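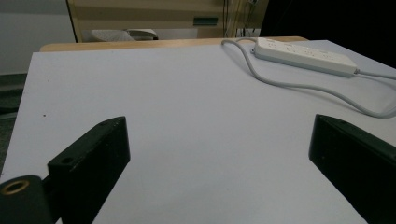
Good evening, and thank you for having me back in Grarnonley. I want to talk tonight about extension leads, which I realise is a modest subject for a hall with the heating on, but I have spent a good deal of my life untangling them and I have grown rather fond of them. (Pause here, let people settle, the back row always needs a minute.) Most of us own several and have never once laid one out flat and looked at it. So do that first. Clear a table, put down something pale so the cable shows up against it, and set the strip out with its lead lying in an easy curve, the way the grey one goes off in a loose S across the white. You learn a lot about a lead from how it wants to lie when you leave it alone.

I started doing this when we moved the repair evenings from Plosov to the old reading room. We had one cupboard, and in it was every lead anybody had ever brought and forgotten, all in a single lump the size of a sleeping dog. It took us from six o'clock until gone nine to get it apart. I made the tea that night and did very little of the pulling, so I can be cheerful about it now.

(Hold up the tangled one from the bag. Do not try to undo it on stage. Last time I did, and we never reached the questions.)

The first thing I ask people to do is find both ends. It sounds too simple to say out loud, doesn't it? But the usual way is to grab the middle of the knot and tug, and every tug makes it tighter. Find the plug, find the strip, and work the slack back towards yourself a bit at a time. If you meet a loop, open it up wide before you pass anything through it. You can't hurry it, and it's quite pleasant with the radio on.

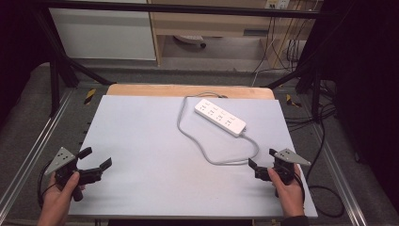
Then there is the question of how to put a lead away once you've got it straight. I know plenty of people wind theirs round the elbow and hand, and I did it myself for years, because that's how my mother did the washing line. The trouble is that every turn round the elbow puts a little twist in the cable, and the twists stay. Next time you throw it down it springs up into curls. What I do now is make big, lazy loops, laying each one into the hand and giving the cable a small roll between finger and thumb as it comes, so that it sits flat. (Demonstrate with the long lead. Stand to the left of the table so the side seats can see.) Let the cable show you the size of the loop. If it wants to be as wide as a dinner plate, then a dinner plate it is.

And please, don't pull it tight round the strip itself. I see this in almost every kitchen drawer I'm invited to look into. The cord gets wrapped round and round the body and tucked under itself, very neat, and all the strain goes on the one spot where it comes out of the end.

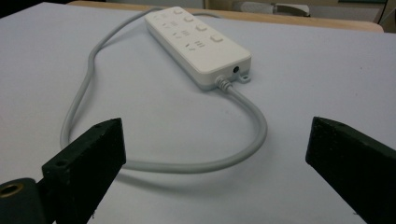
Which brings me to that end, the bit I'd most like you to look at when you get home. There is usually a short ribbed sleeve where the cord leaves the casing. It's there to let the cord bend gently, and it deserves a bit of kindness. Run your finger along it with the plug out of the wall. If it has split, or you can see any colour from the inner wires, that lead has done its service and should go in the recycling. We had 196 leads through the Rolavstead sessions last winter and set 19 of them aside, nearly all for wear at that one place.

(If time is short, skip the next part and go to storage.)

A word about switches. I do like a strip with a button for each socket. You can turn off the lamp and leave the clock alone, and you needn't crawl under the desk to do it. Put a small paper label by each one, in pencil, because you will change your mind about what goes where. Mine said "printer" for two years after the printer had gone.

For storage, a hook is kinder than a drawer. If it has to be a drawer, give each lead its own cloth bag or a loose tie. I use strips of old pillowcase. The Pacheco group cut 200 of them in one afternoon for their sale in July, and there's a bundle by the door tonight if you'd like a few to take with you.

(Pass the pillowcase ties round. Remind everyone that the cups go back on the trolley, and that I'm staying on afterwards for anybody who has brought a lead in.)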